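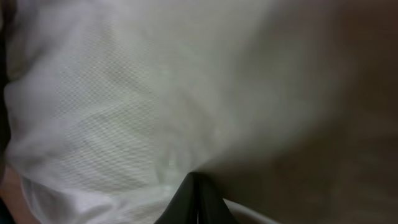
Last changed in August

Speaker notes: Running a small linen rental business
Itzel Contreras, Plalley Trade Evening

Slide 1. Start with the count. When I took over at Gallegos we had 3,013 napkins on the books. We went through the shelves and found 2,735. Let that sit for a moment, then go on.

Slide 2. Where the stock goes. Some is thrown out with the table scraps. Some goes home with other caterers' crates. A lot is stained and quietly pulled by the wash crew, who had no form to write it down on. Ask the room who counts on return. Wait for hands.

Slide 3. Counting. We count out and we count in, same person both times if the shift allows. Bundles of 50, tied. Odd numbers go in a separate bag with a tag. It added up to 60 minutes to a Tuesday at first — mention that, people always ask.

Slide 4. Weave and weight. Keep this short. Ribbed cloth hides creases better than plain, but it holds on to candle wax. Twill wears well for aprons and kitchen whites. If there is time, pass the swatch cards around, starting at the back.

Slide 5. Workwear. We added kitchen whites after the Druminetti hotel asked for them. Different problem from table linen. Sizes get mixed, pockets come back with pens in them, and each piece has a name attached. Tell the pen story only if we are running early.
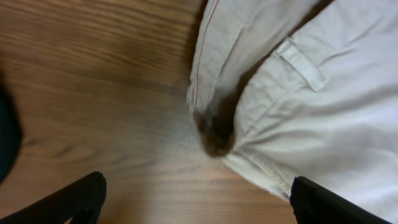
White cotton twill on a wood floor.

Slide 6. Pricing. We used to charge by the piece. Now the Kaltino account pays a flat weekly rate with a replacement fee written into the contract. Read the fee clause out loud, slowly. Do not get into the old contract.

Slide 7. What I would do sooner. Write down the rejects. Put the return time on the delivery slip. Talk to the kitchen as well as the front office — they are the ones filling the bags.

Questions. Handouts are by the door. Need the room key back at the desk before nine.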